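Break Room 4: Counters, Cabinets and Sink Wall

Gallery page for the Staniforth building refit, second floor. Text by Pauline Nuttall.

The break room was stripped and refitted in September. The old counter had swelled at the sink cutout and the doors no longer closed flush. The replacement layout keeps the plumbing where it was and moves the refrigerator to the hall side. Cabinet boxes are from Roltov, the counter was cut and set by Hitarik, and the paint is the standard Lotevlow wall color used on the rest of the floor. Notes on each area follow in walking order, starting at the door.

1. Entry side and recycling
Two pull-out bins behind one door, cans and plastic on the left, paper on the right. The bins lift out from the top. Door hinges are set to stop short of the light switch plate. Check the stop screw if the door begins to touch the plate.

2. Base cabinets
Seven boxes in one run, leveled on adjustable feet and screwed to each other before being fixed to the wall. The toe kick is clipped on and comes off without tools. Order number for replacement clips is 3077. Shelves are drilled at fixed heights in the two end boxes and are adjustable in the others.

3. Counter, long run
Dark gray with a polished face, set straight against the beige wall. A gloss surface shows reflections, smears and can rings sooner than a matte one, so it gets wiped down at the end of the day with a damp cloth and then a dry one. Scouring powder is not to be used on it. The back of the run is where bottles collect, the pump dispenser among them. Open drink cans end up further forward.

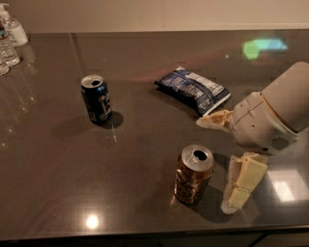 4. Sink and faucet
Single bowl, mounted from below. The faucet was reused from the old room with new washers and supply lines. Shutoff valves are behind the left door, hot on the left and cold on the right. The trap has a cleanout plug facing the front of the cabinet.

5. Wall cabinets
Hung on a steel rail, 800 mm wide per box. The rail is fixed to the studs at each crossing. Door bumpers are clear and self-adhesive; spares are taped inside the box nearest the window. Mugs go on the lower shelf. Anything heavier than the coffee supplies should be kept in the base units.

6. Refrigerator recess
A gap is left at both sides and across the top for air. The outlet is high on the back wall and can be reached from above with the refrigerator in place. Shelves are emptied every Thursday at 4 p.m., and unlabeled containers are thrown out.

7. Remaining work
Two items are open. The caulk line at the window end has to be cut out and redone in a color closer to the wall. The drawer next to the sink catches on its left runner and will be rehung when the replacement runner arrives. The room stays in use while both are done.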